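Saturday, August 26, 2023

I cleared out the hall closet this week. It took two evenings and I ended up with 19 bags, most of them full of things I had forgotten I owned.

I started in June with a plan to do one shelf a weekend. I did one shelf. Then Laurinda Henriques, who lives downstairs, mentioned that the thrift store on Torres was taking donations again until the end of the month, so I had a deadline and that helped.

My method was simple. Everything came out and went on the floor. If I had used it in the past year, it went back. Clothes I washed before bagging. Cables I tested, and anything that didn't fit a device I still own went in a box for electronics recycling. That box weighed 40 pounds. I had three chargers for a phone I sold years ago.

Paper was the slow part. I kept tax records and the lease, and shredded the rest. My shredder overheats after eight minutes, so I did it in rounds while dinner was cooking. I should have looked for a shredding service, but by then I was halfway through.

The toys were harder to decide on. My nephew is too old for most of them and has said so. I kept a wooden train and two picture books, and the soft toys I went through one at a time. 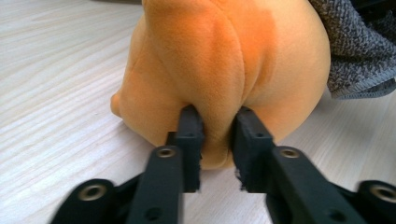 *Orange plush, very soft.*

I haven't decided on that one yet.

The closet now has two empty shelves. I'm leaving them empty until winter, when the heavy blankets need somewhere to go. Next is the kitchen cabinet over the fridge, and I already know there's a fondue set in there.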